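The Crabtree Apartment – Kitchen and Bath, Before and After the Clear-Out

December 2023

The Crabtree apartment is a two-bedroom on the second floor of a brick building put up in the fifties. Freya Naylor lived in it for eleven years and let things pile up the way most of us do. When she decided to rent it out furnished, she asked us to empty the cabinets, sort what was in them, and put back only what a tenant would use. Jordan Sedgwick and I did the kitchen. Hae-won Shim did the bathroom and the hall closet, and her leftovers ended up on the kitchen counter with ours.

This page is the record of that job. Most of the entries have lost their pictures since we moved the site over from the old host in March. I have left the captions up because people still write in to ask about the sorting order and the shelf heights.

The budget was $3,000 for everything, including paint, shelf liner, two new drawer slides and the hauling. We spent 400 of that on the hauling alone, which was more than I had planned. The stairs turn twice and the hauler charges by the flight.

1. Upper cabinets, left of the stove
Mugs and glasses. Freya kept the ones her mother gave her and let the rest go. We moved the middle shelf up one notch so tall glasses fit on the bottom.

2. Upper cabinets, right of the stove
Dry goods. Anything past its date went out. Flour, rice and sugar were left for Freya to take, as a tenant will want to buy their own.

3. The corner cabinet
The hard one. The turntable had come off its post and was resting on a stack of pie tins. Jordan set it back on and tightened the collar with a hex key. It turns, though it still rubs a little at the back on the way around.

4. Drawer by the sink
Utensils. Both slides were bent, so this is where the new ones went. Measure the depth of the box before you order slides and not the depth of the cabinet. I had to send the first pair back.

5. Under the sink
Cleaning supplies. We wiped down the floor of the cabinet, laid new liner and put the sprays in a plastic bin that pulls out. The shutoff valve is at the back on the left, so keep that side clear.

6. The pantry shelf
Cans on the bottom, boxes on top. Freya had a label maker and had used it on nearly everything – we peeled most of those off with a hair dryer and a plastic scraper.

7. Hall closet
Sheets and towels. Hae-won folded sets together and put each one inside its own pillowcase. She left the top shelf bare for luggage.

8. Bathroom cabinet
Three shelves, all glass. They were soaked in the tub with dish soap and dried flat on a towel. One has a small chip at the back corner, which was there when we started, and it went on the bottom where it does the least harm.

9. The counter as a sorting table
We did the last of the sorting on the kitchen counter. It is pale with grey veins, and I would not put anything with a rough base down on it without a cloth. Small things went in groups by type, and anything with plastic wrap on it stayed wrapped until Freya had made up her mind about it.

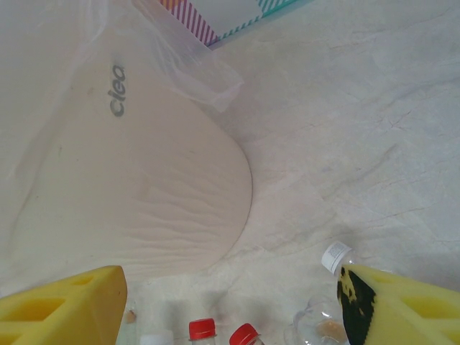
Bottles on the counter, and the pale "cleo" piece with thin plastic over the top.

10. The keep box
One carton, packed by Freya herself. She took it home the same evening, so I can't tell you what went in.

11. The give-away pile
Pans, a spare kettle, a set of curtains and a good many books. Evie Mottram took the pans for her son, who had just moved into his first place. The books went to the library sale.

12. Kitchen walls
One coat of primer and two of off-white, eggshell finish. The wall behind the stove needed washing twice before the primer would hold. Let it dry overnight between the two washes.

13. Finished kitchen
Everything put back and the counter cleared. Freya asked for hooks by the door after she saw it, so we added a rail at shoulder height, screwed into the studs.

If you want the shelf measurements, write to the address on the contact page and Jordan will send them. The same goes for the slide sizes.

Related galleries
Sultari Street – laundry room shelves
Ashley Bellamy's garage, part 1
Ashley Bellamy's garage, part 2
The Cisemine house – attic and stairs
Wandus Row – a very small pantry
Linen closets, old and new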